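Workshop notebook, Kinham bench
July, started 9.40

Carrying on with the jewellery box packing order. Last entry left off with the question of whether the tray goes in before or after the keychains, and whether the display frames belong in the same carton as the box or in one of their own. Drindbridge want a single packed set they can put on a shelf and open in front of people, so I am trying it as one set first and will only split it if I have to.

Cleared the white table down to the surface and wiped it. The tape gun and the tissue have gone on the side shelf, where they stay until the boxes are closed. Last time bits of tissue kept getting under the chains and I spent longer picking it out than packing.

Box: the dark red one. Checked the clasp by opening and shutting it a few times with the tray out, then again with the tray in. With the tray out it shuts cleanly. With the tray in it shuts, but the lid wants a push on the left side. I think the tray is a tight fit and not quite square to the base. Tried it turned round and it was worse. Pencilled a small mark on the underside of the tray so we put it back the same way each time.

Lid pocket: gathered fabric, stretchy, holds a flat thing well enough. Put a folded care card in it and shook the box. Card stayed put. Put a keychain in it and shook the box, and the chain worked its way out over the top and hung there. So nothing heavy in the pocket. Card only.

Hooks: fine for a thin necklace, no good for the keychain rings, which are too thick in the wire to sit properly. Leave the hooks empty in the packed set.

10.55. Order tried so far:

First go — keychains into the base, one to a compartment, tray on top, shut. Works. The chains need to be laid down in a loose coil with the ring on top, otherwise the end creeps over the divider and the tray sits on it. The one with the clip is the awkward one. Clip goes in first, flat, chain after.

Second go — the same but with the frames laid on top of the tray. Lid will not close. Did not force it.

Third go — frames in the base, keychains in the tray. The frames are too wide for the compartments and I should have measured before trying. The keychains slid about in the side sections of the tray and one ended up across the ring rolls.

So it is the first go, with the frames outside the box. Laid everything out again on the table with the tray to the right of the box, to run through it from the start and write the steps down properly. 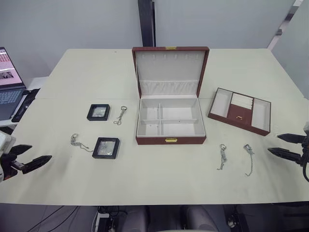

The frames can travel in the Tsuchiya sleeves, the card ones we had left over from the Jernwood job. There are nearly 200 of those in the store and they are doing nothing. Slid a frame into one and it went in with a bit of play at the top. A fold of tissue takes that up. Window side faces inwards, towards the box, so a knock from outside lands on the back.

11.30. Ran the whole thing through 6 times. Shut properly on all but 2. Both bad ones were the same fault, a chain end up on the divider, and both came when I was hurrying. Worth adding a line to the packing sheet: look along the top of the dividers before the tray goes in.

To do:
Ask Drindbridge if the care card is wanted folded or flat
Measure the tray against the base, both ways
Find out if the Kinham store has a carton that takes the box and two sleeves side by side
Felt pads for the underside of the tray, thin ones

Box left shut overnight with the tray in, to see if the left side eases.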